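Kos Gingham Tablecloth, Yellow and White

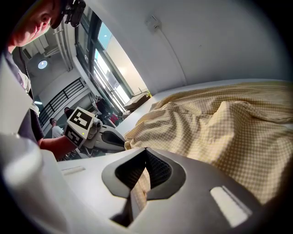 One customer wrote to us in April to ask whether the yellow is a real yellow or more of a butter color, because she'd been burned before by a cloth that looked like a school bus when she got it home. Butter, definitely! It's a soft, pale check on white, and on a white table it's about as gentle as a pattern can get.

I've wanted a gingham in the shop for ages. We had a red one from Clellotow years back and I never loved it (too picnic, too stiff), so when the Kos samples turned up I put one on my own kitchen table and then sort of forgot to bring it back. It's been there ever since. The checks are small, so you can put a busy plate on top and it doesn't turn into a fight.

Now, the creases. It's cotton and it creases, and if you leave it bunched up at one end of the table it will hold every single fold. I shake mine out while it's still damp, pull the corners square and lay it flat over the table to dry — that gets most of them. If you want it crisp for company, iron it on the back with a little steam. I usually don't bother, and the rumpled look suits it anyway.

Folding is easier with 2 people. Bring the long edges together first, line up the checks, then fold in from the short ends. The checks really do help, you just follow the lines! If you're short on drawer space, roll it around a cardboard tube instead.

Wash it warm with other light things and skip the bleach. It shrank a tiny bit the first time I washed mine and hasn't moved since.

It comes in 3 sizes, and the middle one fits most tables for six with a decent drop at the sides. Matching napkins are on the Prirnwood page — same check, same yellow, sold in pairs.

Item 404, in stock at Trollalov. If you're between sizes, go up, and drop me a note with your table measurements if you'd like a second opinion before ordering.

Page updated 9 May 2023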